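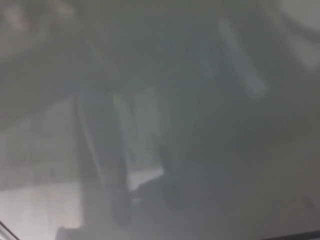

Chestnut wants to be cut, according to Ignacio Sosa, and if you leave it alone too long it sulks. He told me so in the first minute of my visit to Puretti, before I had both boots on, and he came back to it so often during the day that I began to hear it in my sleep.

Puretti is a village of steep roofs and steeper lanes, and the woods start right behind the last row of houses. For a couple of centuries these slopes were coppiced, meaning the trees were cut close to the ground every so often and allowed to send up a ring of new stems from the same old stump. The poles went to the vineyards down in the valley, the thicker pieces became beams and barrels, and whatever was left over kept the kitchens warm. Then the vineyards switched to concrete and steel posts, the young people moved away (you know this part of the story, every mountain village has its own telling of it), and the stumps were left to get on with things by themselves.

What you get after a few decades of that is a crowd. Too many stems on one root, all of them racing for the light, tall and thin and leaning on one another like passengers on a late bus. When wet snow comes they go over together and take the stump with them, and on a slope this steep a good deal of soil goes along for the ride.

Sosa and his neighbors began cutting again in November, five winters ago, with two saws and a borrowed winch. They call the effort Renum, and it now has the use of 20 parcels scattered across the hillside, most of them lent by families who hadn't walked their own boundaries since their grandparents' day. Finding the owners took longer than the first season's felling. One parcel had been divided among so many cousins that the paperwork filled a shoebox, and I was shown the shoebox with some pride!

We climbed up through the lower lots after coffee, slowly, which suited me fine. In the ones cut first, the new shoots were already well over our heads, straight as rulers, with foxgloves and young ferns coming up wherever the sun gets in. Higher up was the old tangle, dim and quiet, with dead branches lying every which way. I'm not a forester and I won't pretend to be, but even I could feel the difference on my face when we stepped from one to the other.

The harder question is what to do with the wood. Kamran Alipour runs the small sawmill at Montes, down where the road meets the river, and he takes whatever Renum can bring him in decent lengths. Chestnut from neglected stands has a bad habit of splitting along its growth rings, ring shake as the trade calls it, and it ruins a log for boards. Alipour reckons he loses about 6 logs in a load that way. He used to send those off for firewood at a price that made him wince. Now they're split by hand into fence pales and garden stakes, sold in bundles under the name Jirkar, and last year the bundles brought in more than the boards did.

"I have a beautiful saw that I waited years for," he told me, patting a stack of pales, "and people come here to buy what I do with a mallet."

He let me try the mallet. I managed four pales, one of which he was kind enough to call usable, and I rode back up to Puretti with it across my knees.

There's more to do than there are hands for it. The trail to the upper parcels washed out in the autumn rain and the winch can't get past the second bend, so for now anything felled above that point comes down by mule or waits its turn. Sosa would like to see the track mended before next winter's cutting, and he has his eye on a lot near the ridge where some of the old grafted trees still stand, the ones that were kept for nuts and never coppiced at all. Those he means to prune by hand, a few each year, starting with the one his grandmother used to gather under.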